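Protokoll der Mieterversammlung Gemeinschaftsküche, Haus Foster
Donnerstag, 18.30 Uhr, am grünen Tisch
Protokoll: Kaiwen Qin
Leitung: Darragh Mac Suibhne
Anwesend: alle Etagen außer der dritten, die sich mit Zahnschmerzen entschuldigt hat (kollektiv)

TOP 1: Protokoll der letzten Sitzung
Wird genehmigt. Der zweite Stock legt Wert darauf, dass das Wort "Pfannenstreit" durch "Aussprache über Pfannen" ersetzt wird. Ist hiermit geschehen.

TOP 2: Kasse
In der Küchenkasse liegen 1065 Euro. Davon sind 600 Euro für den neuen Herd zurückgelegt und dürfen nicht angerührt werden, auch nicht "kurz mal". Die Rechnung der Firma Royer für den Abfluss beträgt 73 Euro und wird bezahlt. Der Vorschlag, vom Rest eine Eismaschine anzuschaffen, wird mit Interesse zur Kenntnis genommen und nicht weiter behandelt.

TOP 3: Geschirr auf dem Tisch
Darragh berichtet, dass der Tisch seit August als Zwischenlager dient. Der Begriff Zwischenlager wird aus dem Plenum beanstandet, weil er ein Endlager voraussetzt. Man einigt sich auf "Abstellen".
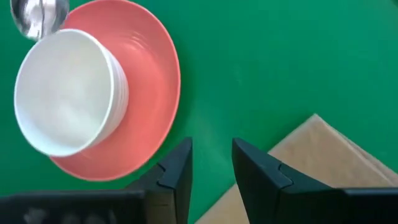 Anlage 1: Weiße Schüsseln im Stapel, auf dem korallenroten Teller.

Der erste Stock hält das für ordentlich: Die Schüsseln stecken ineinander, mehr könne man von Menschen nach dem Abendessen nicht verlangen. Der vierte Stock wendet ein, ein Stapel sei noch kein Schrank. Außerdem sitze er nicht mittig auf dem Teller, und wer im Vorbeigehen mit dem Ärmel hängen bleibe, habe die Bescherung. Darragh erinnert daran, dass es im Frühjahr schon einmal eine Bescherung gab und dass der Ärmel bis heute nicht ermittelt ist.

Beschluss: Schüsseln dürfen gestapelt auf einem Teller stehen bleiben, längstens bis zum nächsten Frühstück. Danach kommen sie in den Schrank links neben der Spüle, Teller unten, Schüsseln oben. Sechs Stimmen dafür, eine dagegen, eine Enthaltung wegen Hungers.

TOP 4: Besteck und Kochwerkzeug
Das Thema war auf fünf Minuten angesetzt und hat eine halbe Stunde gedauert. Streitpunkt ist die Schublade mit der Aufschrift "Diverses", die sich nur noch mit dem Knie schließen lässt. Der Antrag, sie abzuschaffen, scheitert an der Frage, wohin dann mit dem Diversen. Kaiwen hat bei der Firma Bridari nach einem Einsatz mit Fächern gefragt; ein Angebot steht aus. 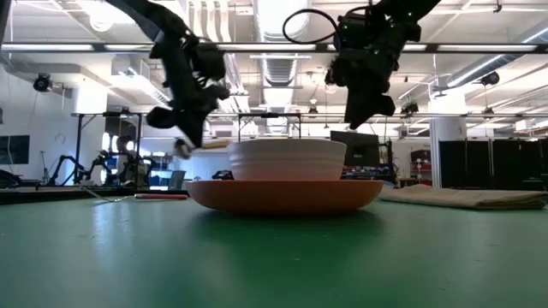
Beim Kochwerkzeug bleibt es vorerst bei der Regel, dass es nach dem Abtrocknen an die Leiste gehört. Der vierte Stock findet die Leiste zu hoch. Der erste Stock findet den vierten Stock zu bequem - beides wird auf Wunsch der Beteiligten protokolliert. Als Grenzfall gilt das metallene Teil mit dem rötlich-orangen Griff, das links hinter dem Teller auf dem Tisch liegt: Zwei Anwesende halten es für Gemeinschaftseigentum, eine dritte Person für ihres, und wie man es nennt, bleibt ebenfalls offen. Bis zur Klärung wird es an die Leiste gehängt und darf von allen benutzt werden, von der dritten Person mit Vorrang.

TOP 5: Tücher
Das beige-braune Tuch soll gefaltet rechts auf dem Tisch liegen bleiben, so wie es auf beiden Bildern liegt. Dagegen spricht niemand, was den Schriftführer so überrascht hat, dass er zweimal nachgefragt hat. Offen ist, wer die Tücher wäscht. Bisher wäscht sie "man". Ab sofort geht der Dienst etagenweise reihum, der dritte Stock fängt an und wird davon schriftlich in Kenntnis gesetzt.

TOP 6: Verschiedenes
Die Stehhilfe der Marke Stutance, die jemand neben dem Herd aufgestellt hat, soll bis zur nächsten Sitzung abgeholt werden. Sie hat sich bisher vor allem als Stolperhilfe bewährt.
Darragh bittet darum, Teelichter nicht in Packungen zu 1000 Stück zu bestellen, auch wenn der Stückpreis überzeugt. Der Vorrat reicht.
Der Aushang zum Mülldienst wird erneuert. Der alte ist nicht mehr lesbar, was einigen nach eigener Aussage sehr entgegengekommen ist.

Offene Aufgaben
Darragh: Rechnung Royer überweisen, dritten Stock anschreiben
Kaiwen: bei Bridari nachhaken, neuen Aushang drucken
Erster Stock: Schublade "Diverses" ausräumen und den Inhalt auf dem Tisch auslegen, jedoch nicht über Nacht

Ende der Sitzung: 20.15 Uhr. Der Nudelsalat war zu diesem Zeitpunkt bereits aufgegessen.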